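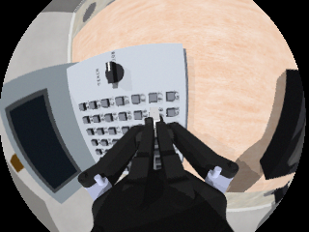
Can a robot do the chores yet? A few of them, slowly, in a room where the furniture has been told to stay put.

Say hello, thank Sidholm for the room. Water is on the left.

I run the chore trials at Ekarwood, and I have spent 30 weeks of my adult life on pressing buttons. People expect me to talk about folding shirts. Shirts are for the optimists. A button is small, it has neighbors, and the neighbors do things you didn't ask for. Pause here for anyone who owns a microwave. 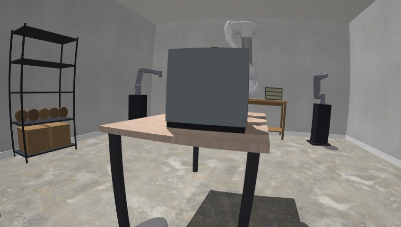 My budget for January went on simulation, where breakages are free. We ran one button task 1000 times and the arm hit the right key in 138. Putting things away was meant to be the easy job. Five wooden cylinders in a row on a shelf look like a gift to a robot – until you ask for the middle one and want the other four left where they were. Seven good pulls before lunch and we went out for cake.

(If running late, skip the cake.)

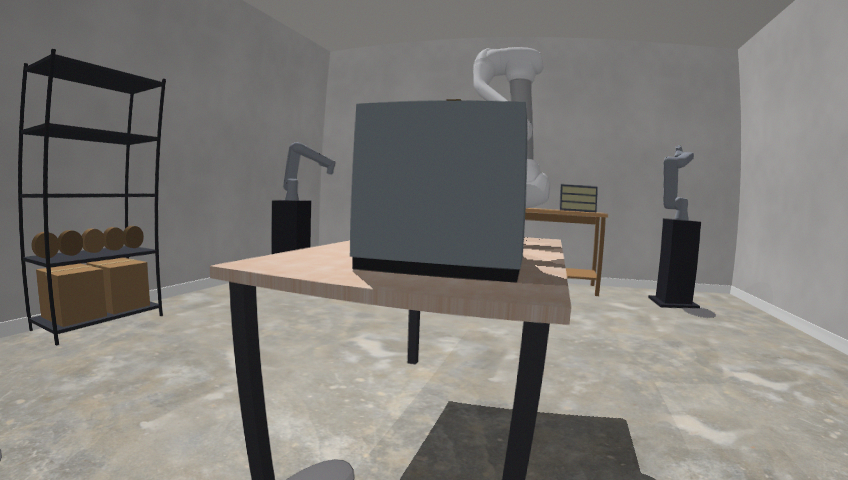
Simulated workroom: boxes on the bottom shelf, discs above.

Now the shop floor. Wubshet wanted a price for tidying one bay overnight. I gave them two: ours, and a teenager's. They asked if the teenager could start sooner. Slow down for this part, it usually gets a laugh and then a budget question.
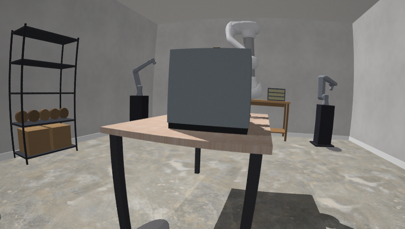

Chiến Phan wrote back after the Valurmont version of this talk that I was grading the machine against a person who cares, and that most chores get done by a person who doesn't. Fair point. My answer is that the careless person still notices when the shelf falls over.

Go to questions. Repeat each one into the microphone.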